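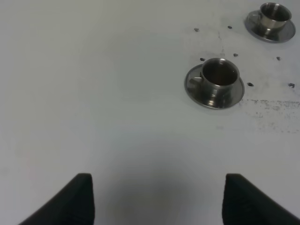 Llevaba desde septiembre prometiendo que iba a escribir algo sobre la puesta a punto de la célula, y entre una cosa y otra se me ha ido el otoño entero. Así que hoy, con el café al lado y el taller por fin en silencio, me pongo.

Para los que llegáis nuevos: en Susovgate tenemos un brazo pequeño montado sobre una mesa blanca, con una cámara en la muñeca y otra fija, y lo usamos para tareas de servicio. Coger una taza por el asa, dejarla en su platillo, levantar una tetera sin volcarla. Cosas que cualquiera hace medio dormido por la mañana y que a la máquina le cuestan un mundo. Yo no programo casi nada, lo mío es que el conjunto esté en condiciones cuando los demás quieren trabajar, y le he cogido muchísimo cariño a esa parte, la verdad.

Empiezo siempre por los dedos. Los paso con un paño de microfibra apenas húmedo y luego con otro seco, y los miro a contraluz buscando cortes o zonas brillantes (cuando la superficie empieza a brillar, mala señal). Después abro y cierro la pinza 200 veces con la rutina de Pliltix, que es el programa que llevamos usando todo el año, y me quedo allí escuchando. Sí, escuchando. Un chasquido al abrir suele ser un tornillo que se ha ido aflojando, y un roce continuo casi siempre es suciedad en la guía. Con el tiempo se aprende a distinguirlos, igual que uno conoce los ruidos de su coche.

Luego viene el cable. Tiene que hacer una curva amplia junto al brazo, con holgura para que la muñeca gire del todo sin tirar de él. En la célula vieja lo teníamos sujeto con bridas demasiado prietas y cambiamos el mismo conector 2 veces antes de darnos cuenta de dónde venía el problema. Ahora usamos cinta de velcro y lo reviso a mano, pasando los dedos por toda la cubierta.

Y después, la parte que más me gusta: poner la mesa.

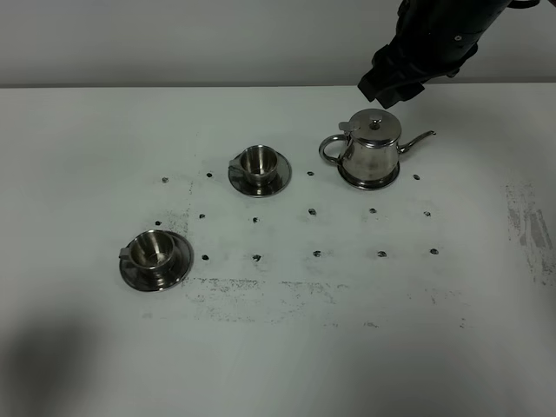
Foto: archivo del taller, Susovgate

El juego de metal es el que más guerra nos da, por los reflejos. La tetera devuelve bandas claras y oscuras que cambian en cuanto alguien mueve una lámpara, y los platillos no se quedan atrás. Por eso la luz la ajusto con las piezas ya colocadas, las asas todas hacia el mismo lado y el brazo parado encima de la tapa, con la pinza vacía. Bajo despacio, miro el hueco que queda entre las puntas y la tapa y anoto la altura. Si la cifra no coincide con la de la última vez, vuelvo a calibrar - y no hay atajo que valga, que ya los he probado todos.

La mesa, como veis, tiene sus años de guerra: puntos oscuros, motas, restos grises que no hay manera de quitar del todo. Probé con alcohol, probé con un limpiador de Rawat que me recomendaron en la tienda, y probé con paciencia. Algo mejora. Mi idea es cambiar el tablero por uno nuevo de Ullen después de las fiestas, aunque eso obliga a repetir la calibración de las cámaras desde cero, y reconozco que me da una pereza tremenda.

Cierro con 3 recorridos a velocidad baja, la mano cerca de la parada de emergencia, y apunto todo en el cuaderno de tapas verdes. De momento no pienso pasarlo a una hoja de cálculo, por mucho que me insistan.

Si alguno ha encontrado un producto que saque esas manchas sin comerse el acabado, dejádmelo en los comentarios, por favor, que lo pruebo antes de encargar el tablero.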